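How Metiton rebuilt its planner in one summer
2024-09-27

The software team at Metiton works from two rooms above a print shop. There are 5 of them, and since July they have been replacing the part of their system that decides where a pair of grippers should go next.

The old planner handled each arm separately. "You'd get two perfectly good paths that met in the middle," says the engineer who leads the work. "Then the safety layer stopped both arms and somebody had to go and press a button."

The new one, called Gakumach inside the company, plans both arms together. It takes in a target for each gripper, checks the combined path for collisions and sends out set points at 100 hertz. If one arm is late, the other slows down to match it. The engineer describes that as the biggest change, and also the one that took longest to get right.

"Slowing down sounds easy. But if you slow down while you're holding something between two grippers, the forces change. We had to move that logic out of the planner and into the controller, and then we had to write most of the tests again."

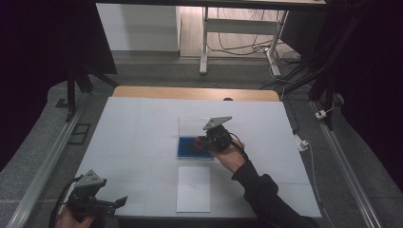 The tests themselves are built from demonstrations given by hand. Each one is stored as two gripper paths with the opening of the jaws recorded alongside, and the planner is asked to reproduce it from a slightly different starting point. There are 19 tasks in the current set. A change to the code can't be merged until it passes all of them in simulation.

"Small tasks are best," the engineer says. "Boxes, trays, bits of paper. With a long task you spend the whole afternoon finding out which step went wrong."

Timing has been a nuisance throughout. The left and right recordings used to come in on separate clocks, and a small drift between them was enough to make a good demonstration look like a bad plan. The team now uses Sendance, a logging tool written by a former colleague, to stamp both streams from one source.

"We lost a fortnight to that. I was sure it was the inverse kinematics - I even rewrote some of it. The new version is a bit tidier, so I kept it."

Perception is still handled by an older package, Venter, which gives the planner object positions and a confidence value. See-through plastic gives it trouble, and the engineer would like to replace it next year. For now the planner waits if the confidence drops too low, and asks for another look.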